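Room notes: the new monitor position at Harju

Harju has moved its stage to the short wall, and the first full program on the new layout ran on Sunday. The listed bill was Skitedus, then a solo set from Valtteri Mäkelä, then Tedard. What follows covers the sound of the room and how each act dealt with it. Readers who want set lists will have to look elsewhere, as I stopped writing titles down after the second song.

The old stage stood along the long wall and fired across the narrow dimension of the room. Low notes built up at the bar and vanished in the middle of the floor. With the stage turned, the distance to the back wall is longer and the bass is more even from front to rear. The main speakers are the same pair as before, hung higher and angled down. Stated capacity is 163, unchanged. The monitor mix is now run from a small desk at stage left, operated by Ileana Husar, who previously handled both mixes from the back.

Skitedus play as a four-piece with two guitars, bass and drums. The guitars were panned apart and the amplifiers kept low, which left space for the voice. Their first two songs suffered from a ring in the vocal monitor, somewhere in the low mids. Husar found it during the second verse of the second song and pulled it out. After that the words could be followed from the back of the room, which was not the case when the same group played here last spring. The drummer uses a shallow snare tuned high, and the new wall behind the kit returns a short slap from it. A curtain would fix this. The band's slower material is better suited to the room than the fast songs, where the slap lands close enough to the next stroke to blur it.

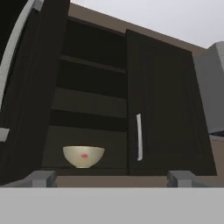 Mäkelä performed with one acoustic guitar, a foot-operated loop unit and a small tube preamp of his own. He takes the guitar's pickup and a microphone together and sends the house a single blended signal, so the balance between them is set before the desk sees it. The quality of that blend varied. In the open tunings the body of the guitar had a boxed-in character, a hollow emphasis of the kind you get talking into a wall cabinet with both doors open and the inside in shadow. In standard tuning the effect was gone. I suspect the microphone was placed too near the sound hole and that the lower strings were driving it. The loops themselves were clean, with no audible click at the join, and he kept them to four layers at most. The longest piece built up a pattern in the lower register and then removed it one part at a time, ending on a single harmonic. The room was quiet enough for the harmonic to decay fully before anyone clapped.

The changeover to Tedard was slow. They carry an electric piano and two synthesizers, and all three needed direct boxes that were still in use on stage. Harju owns enough of them for any one act but has to reuse them between acts. A second set, left patched, would shorten the break considerably.

Tedard were the loudest act and also the best controlled. The bass lines come from the left hand of the piano player, doubled by a synthesizer an octave down. With the old layout that octave would have been lost past the first few rows. On Sunday it was present at the rear rail, and a notch at 100 Hz kept it from covering the kick drum. The singer works very close to the microphone and relies on the resulting low-end lift, so the usual high-pass filter was set lower than normal for her channel. It was the right decision.
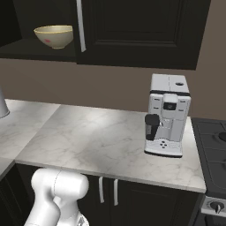

Two of the new songs use a tape echo on the voice, timed to a dotted eighth note. The echo drifted slightly against the drums, and the drummer followed it by ear without a click. The second of these, the closing number, was the strongest performance of the night. The coda runs on one chord for a long time, and the only change is in the filter on the upper synthesizer, opened by hand.

Tedard's record on the Adbridge label is due in November. Harju plans to hang the curtain before the next program.

Recent items
Adbridge: fall release list
Repairing a tape echo: belts and pinch rollers
Harju: load-in notes for visiting acts
40 minutes with Skitedus
Letters: panning guitars in small rooms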